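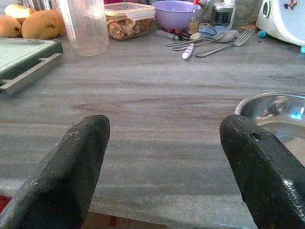

## 4. Setting up your first export shipment

Now for the fun part — getting a real shipment into Tolon! You'll need the commercial invoice, your buyer's delivery address and the tariff code for each product line.

1. Open **Shipments** and choose **New export**.
2. Pick the port of origin. Tradberg is the default, so change it if your goods leave from Bainbridge.
3. Enter the declared value in the invoice currency. Tolon converts it at the daily rate and keeps both figures, which is brilliant at tax time.
4. Add your product lines. You can paste up to 208 at once straight from a spreadsheet.

> **Note:** Tariff codes must be typed without full stops. If a code is rejected, check it against the list in section 172 of the Trarkberg schedule.

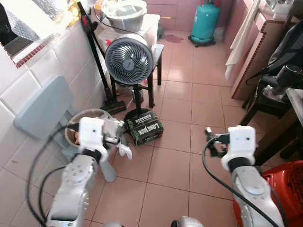
5. Set the declaration threshold. New accounts start at 3,000, and you can raise this to 4,000 under **Settings > Limits**.
6. Select **Check labels and totals**. Anything highlighted in amber can be fixed right there on the same screen — no need to start again.
7. Choose **Lodge**.

> **Caution:** A lodged declaration can't be edited. To correct one, cancel it before 4 pm at the port of origin and lodge a fresh copy.

Your shipment now appears on the trade dashboard, grouped by destination. Try switching to the quarterly view once you've got a few in there!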